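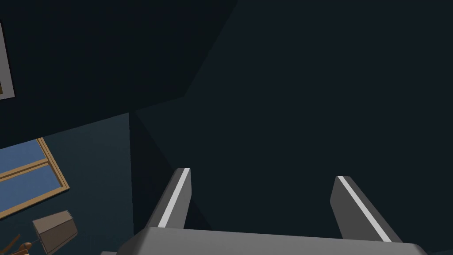 The grey in the middle: how reflectance decides the lighting bill

Most lighting plans begin with the lamp. The buyer compares output, colour temperature and price, and the walls are left to whoever chooses the paint. In a small room this order causes trouble. Only part of the light that reaches a desk or a page comes straight from the fitting. The rest has already struck a ceiling or a wall at least once, and each time it does so a share is lost.

That share is fixed by the reflectance of the surface, given as a figure between zero and one. Fresh matt white paint usually sits above 0.8. A mid grey may be below 0.4, and a dark blue or brown below 0.1. After two bounces between surfaces of 0.8, 64 per cent of the light is left. After two bounces at 0.4 it is 16 per cent.

The housing office in Granau put this to use when it refitted a block of 153 student rooms. The rooms had the same floor plan and the same ceiling fitting, but had been painted at different times and in different colours. Readings were taken at desk height, at night, with the blinds down. In a room with off-white walls the meter showed 435 lux. In a room of the same size with walls in a dull green it showed 283. The lamps were of the same type and age, and both had been left on long enough to settle.

The office had planned to fit stronger lamps throughout. It repainted first and measured again, and most rooms then met the target with the old fittings.

Ceilings matter most where the fitting throws light upwards. With a downlighter the floor and furniture receive the light first, and a pale ceiling can only return what they send back. A dark carpet under a row of downlighters is a poor arrangement on this count, however white the room is above it.
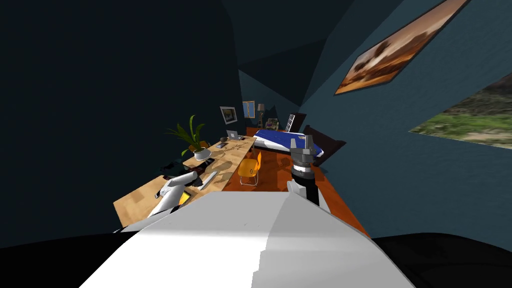
Furniture is harder to treat than walls, as it covers a large part of a bedroom and is seldom all one tone. The Weerakoon sheet, a worksheet used by several fitting-out firms in Harkville, deals with this by dividing the room into horizontal and upright surfaces and giving each a weight according to its area. Horizontal surfaces under a ceiling light carry more weight than upright ones of the same size. A long desk in light wood beside a bed with blue bedding and a dark headboard shows why the division is useful: the desk top and the bedding both face the light and count heavily, while the headboard stands upright and counts for less. Visible grain makes little difference to the sum. The sheet asks for one average value for the whole board.

Gloss is a separate matter. Two boards may return the same total amount of light and behave quite differently, one scattering it widely and the other sending most of it in a single direction. The second gives a bright patch that moves with the viewer, and it can hide print on a page laid in the wrong spot. Bredovwood, which supplies desk tops to the Granau block, offers its pale finish in 3 gloss levels. The office chose the lowest.

Paint also changes. Dust, cooking and smoke lower the value over the years, and kitchens lose it fastest. The usual practice is to plan with a maintenance factor, so that the room still meets its target shortly before it is next cleaned or painted. Granau inspects its rooms each November, with a meter and a printed grey scale held against the wall.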